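Film & TV > Horror News

Vevis, the low-budget haunted-radio picture that played a handful of late shows years ago and then more or less vanished, is coming back to theaters this July, and those of us who wore out our tapes of it could not be happier. The new print runs nine minutes longer than the old one and puts back the whole ferry sequence, which fans have only known from a few grainy stills passed around at conventions.

The restoration was done by Pestari, a small outfit that has been quietly rescuing odd regional horror for a good while now, and it sounds as though this one put up a fight. The sound reels had been stored apart from the negative, and a good deal of the storm scene had to be pieced together from a dubbed export copy.

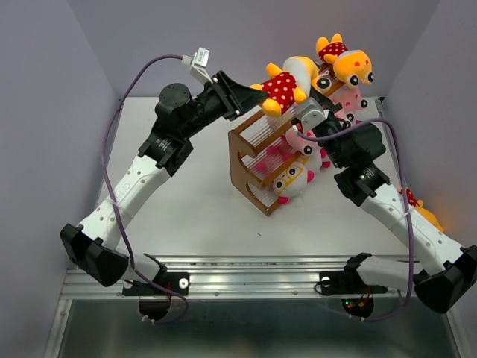 Darius Paulauskas remembers seeing it in a house with 162 seats and maybe a third of them filled, and says the basement scene got such a scream out of the back row that the projectionist came out to look. He hopes they have left the muddy old soundtrack alone, hiss and all.

They mostly have, you'll be glad to hear -- the hiss has been turned down a little under the dialogue, and the organ score is as loud and as wonderfully silly as ever.

The first screening is at the Flullik, which has 648 seats and a balcony that creaks in all the right places, with a second show added at midnight after the early one sold out. A disc will follow in the fall, limited to 925 copies, with a commentary track and the original trailer. 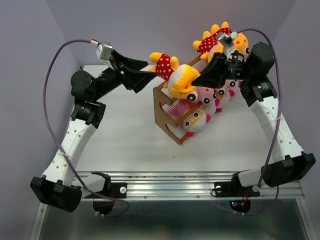 Els Groen

Tickets for the midnight show are still on sale at the box office, and the doors open at 11:15 p.m.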